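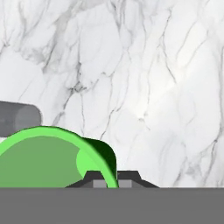
Why does my label printer start well and then print lower and lower on each label?

The printer is most likely set to continuous paper while you have labels with gaps. In this setting it does not look for the gap between labels, it only feeds the length which the computer tells it. If that length is a little wrong, the error is added again on every label.

Ticket 291
Subject: Print position moves down on shelf labels, Camix desktop printer
Product: Odomby Labels, desktop version
Site: Dimitriou, shop in Stastby
Status: Solved
Opened: March

First message from customer, 8:40

Good morning. We use Odomby Labels to print the small price labels for our shelves and for the cheese counter. The printer is a Camix, the desktop model with the gray lid, connected by USB cable to the office computer. It has worked without problem since we bought it.

Since we changed the office computer, the text does not stay in the place. The first label after I open and close the lid is perfect. The second one is a little lower. Then it continues, and after some time the price is printed over the gap and the product name is on one label and the barcode on the next one. If I open and close the lid, it is perfect again, but only for the first label.

What I have tried already:

I turned the printer off and on.
I put in a new roll from the same box.
I cleaned the print head with the pen that came with the printer.
I changed the USB cable with the one from the scanner.
I moved the text higher in the template. This was not a good idea, because now the first label is wrong too. I have put it back.

The computer is new, the printer and the labels are the same as before. Please tell me what information you need. I can print tests only before we open or in the afternoon when it is quiet.

Reply from support, 9:25

Thank you for the clear report, and also for writing what you tried.

Because the first label is always correct, I do not think the print head or the cable is the reason. Please do these checks and write the result for each one:

Turn the printer off. Hold the feed button, turn the printer on, and release the button when the light blinks. It should print a page with its own settings. Please copy for us the line which says "Media type".

Press the feed button one time, with no print job waiting. Does the paper stop with the gap exactly at the tear edge? Press it some more times and look if it still stops in the same place.

Print a long row of the same label from Odomby Labels, and tell us on which label the text has moved so far that one whole label is lost.

Please do not change anything in the template for now. It is easier for us if there is only one thing changing at a time.

Message from customer, 14:10

I did the three checks in the order you wrote.

The settings page says: Media type: Gap. So I believe the printer knows that it has labels with gaps.

With the feed button, the paper stops correctly every time. I pressed it until I had a long tail of empty labels on the floor, and the gap was always at the tear edge. This surprised me, because I was sure that the sensor is dirty.

From Odomby Labels I printed a long row. After 13 labels the text is again in the correct place, but it has jumped over one whole label. Then it starts to go down again in the same manner. I repeated it and it is the same, 13 again.

I measured also how much the text moves from one label to the next. It is 2 mm. I used the steel ruler from the workshop, not the plastic one, so I trust this measure.

Reply from support, 15:05

This is very helpful. The feed button test shows that the sensor can see the gaps and the printer itself is correctly set. The movement only comes when the job is sent from the computer. So the computer sends its own media setting together with the job, and the printer obeys the job and forgets its own setting until you open the lid.

The 2 mm also fits with this. I suppose that the template height is the height of the sticker alone, and the distance from the start of one label to the start of the next one is bigger by the gap. In gap mode this does not matter, the printer finds the next label alone. In continuous mode the gap is missing from each feed.

Please look in the printer driver on the new computer:

Open the list of printers in the system settings.
Choose the Camix and open "Printing preferences" (do not choose "Printer properties", it looks similar but it is another window).
Go to the tab "Stock".
Tell us what is written at "Media type" and at "Media handling".

Message from customer, 16:30

In the tab Stock I found this:

Media type: Continuous
Media handling: Tear off

I changed Media type to "Labels with gaps" and pressed Apply and OK. Then I printed the long row again and it was good from the first label until the end. I was ready to close the ticket.

But after this I closed Odomby Labels and opened it again to print for the cheese counter, and the problem came back. I looked in the driver and it says still "Labels with gaps". So now the driver is right, the printer is right, and the print is wrong. I do not understand this part.

I want to mention that I am not administrator on this computer. When I pressed Apply there was no error message.

Reply from support, 16:55

You did everything right. There is a third place where the media type is saved, and this is the template. When a template is opened, Odomby Labels reads the printer settings that were saved inside it. If the template was last saved while the driver was on Continuous, it carries this value with it and sends it each time. I think this happened when you moved the text higher and then put it back, because you saved the file two times with the new driver.

It explains also why the long row was good: your template was already open when you changed the driver, and the program had taken the new value for this session.

To repair it:

Open the template for the shelf labels.
Go to File, then Page setup, then Printer options.
Set Media type to "Use driver setting". This is better than to choose the gaps there again, because then you have only one place to maintain.
Save the template under the same name.
Close the program fully, open it and print.

Do the same for the cheese counter template, and for any other template you have saved on the new computer. Templates which were only opened and printed do not need it.

Message from customer, 7:50

Good morning. I have done it this morning before opening. Both templates were on Continuous in the Printer options, as you said. I have set them to "Use driver setting", saved, closed the program, and restarted the computer also to be sure.

Shelf labels: good, a full page of the price list, no movement.
Cheese counter: good.
Feed button: still good.

There is a third template for the opening hours but I did not touch it since the new computer came. I looked inside and it says already "Use driver setting".

One more question. My colleague will use the same printer from the laptop on some days. Must we do all this on the laptop too?

Reply from support, 8:35

I am glad that it prints well.

For the laptop: the driver must be set there one time, because each computer has its own driver preferences. After installing, the Camix driver starts with Continuous, and this is how the problem came to your office computer. The templates do not need more work if you copy the repaired files. Please delete the older copies from the laptop, if there are any, so they are not opened by mistake.

If the user account on the laptop is not administrator, the preference is saved only for that user. This is enough when only one person prints. If different users log in, ask your administrator to set it in "Printing defaults", under the tab "Advanced" of Printer properties.

Message from customer, 12:15

The laptop is done, with the driver set to gaps and the templates copied. I printed from both computers one after the other and the position is the same. You can close the ticket. Thank you for your patience.

Internal note

Cause: Camix driver default "Continuous" after new installation, then saved into the customer templates. Solved by changing the driver preference and setting the templates to "Use driver setting". Printer hardware is in order, no parts sent. Proposed for the help page about moving to a new computer: add the step for Media type after the driver installation.

Ticket closed by support, 12:40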